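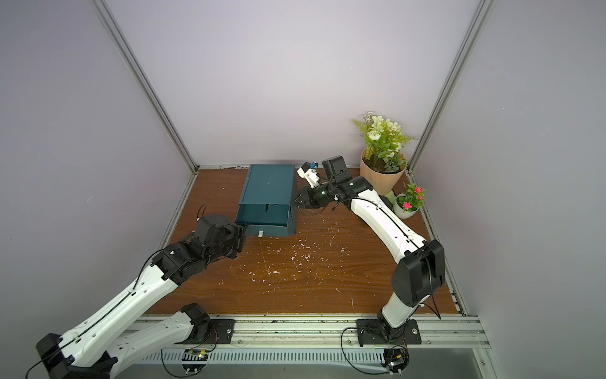
3. Materiales y métodos

3.1. Participantes

El estudio se llevó a cabo en la consulta de odontología preventiva de Utholm entre febrero y junio. Se invitó a participar a pacientes adultos con al menos veinte dientes naturales y sin tratamiento periodontal en los seis meses anteriores. Se excluyó a las personas con aparatología fija, a las embarazadas y a quienes habían tomado antibióticos en las cuatro semanas previas. De los 49 pacientes que firmaron el consentimiento, 43 completaron las dos visitas. Los seis restantes no acudieron a la segunda y no se incluyeron en el análisis.

3.2. Procedimiento

En la primera visita se registró el índice de placa en seis superficies por diente, tras aplicar una solución reveladora. A continuación se asignó a cada participante, por sorteo en sobre cerrado, a uno de dos grupos. El grupo A recibió instrucciones verbales sobre el uso del cepillo interdental. El grupo B recibió las mismas instrucciones y además practicó con un espejo de mano hasta completar las dos arcadas sin ayuda. La sesión duró lo mismo en ambos grupos. Todos se llevaron a casa cepillos de tres calibres y una hoja para anotar el uso diario.

La segunda visita tuvo lugar a los 14 días, siempre por la tarde. Las mediciones las hizo una sola examinadora (M. Awad), que desconocía el grupo asignado. Antes de empezar se calibró con las fichas del manual de Ruchti, repitiendo las lecturas en dos sesiones separadas.

3.3. Análisis

La variable principal fue la diferencia en el índice de placa interproximal entre las dos visitas. Se comparó entre grupos con la prueba de Mann-Whitney, con un nivel de significación de 0,05. Las hojas de uso se transcribieron a mano y los días en blanco se contaron como días sin cepillado interdental.

4. Resultados

El índice de placa bajó en los dos grupos. El descenso fue mayor en el grupo B, sobre todo en los molares inferiores por su cara lingual. En los dientes anteriores no se hallaron diferencias. La figura 1 recoge la distribución por zonas.

Figura 1. Reducción del índice de placa interproximal según grupo y zona de la arcada.

Comentarios (3)

Amen
¿Los calibres los eligió el paciente o la higienista? En el texto no queda claro.

Maysoun Awad
La higienista, en la primera visita. Lo añadiremos al apartado 3.2.

Umow
Dos semanas me parece poco. Yo repetiría la medición a los tres meses.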